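4.2 Swapping the Finger Pads

I'll admit I went into the pad comparison with a favorite. Halima Urio and I had spent most of July arguing about it over the bench, and I was sure the smooth pads would win on anything thin. We ran 425 grasps per pad type with the hand-held tool, all on tabletop trash: wrappers, crumpled paper, plastic bags, the stuff that folds up the second you touch it. Same fingers, same people holding the grip, same kitchens (Elis Humphreys lent us his for the evening runs, and we owe him a lot of dish soap).

The blue mesh pads beat my favorite, and by more than I expected. Bags were where the gap really showed. With the smooth pads, a bag would slide out as the fingers closed — we logged 30 slips of that kind, against 17 for the mesh. Figure 2 has the mesh pads with the fingers open over a printed tablecloth, and a red bag, a steel-wool scrubber and a couple of snack packages among the items. 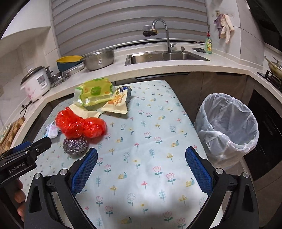
4.3 What Went Wrong with Cloth

Tablecloths were a headache for both pad types. Push down too hard on a flat wrapper and you pinch the cloth along with it, then everything on the table comes for a ride. The mesh was worse at this, I think due to the extra friction, though we didn't measure friction directly. Halima's fix was to come in at a shallow angle and catch a raised corner first. I started doing it too, and by the last runs neither of us was grabbing straight down anymore.

The Koselora controller doesn't know that trick yet. It still plans a vertical approach for anything it labels as flat, so we left cloth-covered tables out of the arm trials in Section 5.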